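Workshop notebook, 9/14/24

Glue day again. I've been putting this off for a fortnight and I finally ran out of excuses, so the offcuts from the Trondutwood order got weighed, sorted and tested. All of it is about how long you can leave hide glue open before the joint goes weak, which I've been arguing over with Akihiko Onishi since April. He says I fuss. I say he's never had a chair come back.

Started with the beech. Cut the strips to the same width on the small saw, planed the faces, then wiped them down and left them alone over lunch. Glue was from the Fanetti tub, mixed a bit thinner than the last batch (I'd been getting a ridge along the squeeze-out and it was driving me mad). First pair clamped straight away, the next after a minute, then two, then four, then eight. By eight it had skinned over properly and I had to push hard to get any movement at all.

Pulled the older samples on the lever rig while those were curing. Numbers in newtons, same jig, same grip length:

Straight away: 2,590
Four minutes: 1,403
Eight minutes: 824, and it let go with a sad little click

So there's a drop, and it's a big one! I was expecting something gentler. The four minute one failed partly in the wood and partly along the line, so I don't entirely trust it, and I'd like three more of those before I show my face to Akihiko. The eight minute one came away clean with a shiny patch right in the middle, so it had plainly never wetted the other side.
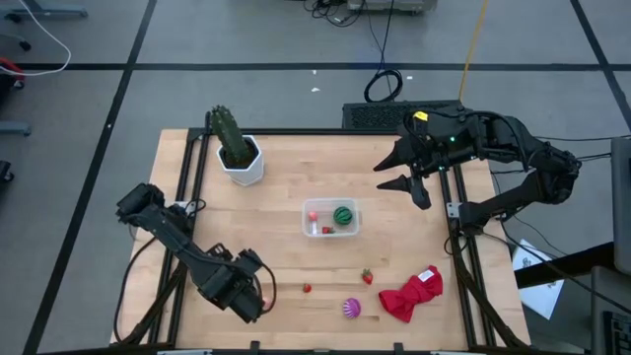
Butcher-block top, light and dark strips running across.

Which brings me to tops. If you're gluing up a lot of strips in one go, the first ones you brush are sitting there getting older the whole time you're fiddling with the last ones. On a wide top I'd never get round in under four minutes on my own, not with hide glue. Two lots of strips, then join the halves the next morning, that's my plan for the Tamura bench. It means one more joint to flatten, but I'd sooner spend the time with a plane than lie awake over it.

Warming the wood might help too. I had a go with two spare strips on the radiator and the glue stayed runny a good bit longer, though I forgot to start the timer (of course I did) so there's nothing to write in the table. Try again with the Masto thermometer, the old one reads whatever it fancies below forty.

Used roughly 330 grams of glue today, most of it on the floor by the look of my boots. The pot needs a proper soak and the wide brush is finished, hairs coming out in every joint. Ordered two.

Still to do: three more at four minutes, one set in oak, and put an edge back on the number five. Today's beech stays in the clamps overnight, please don't borrow them!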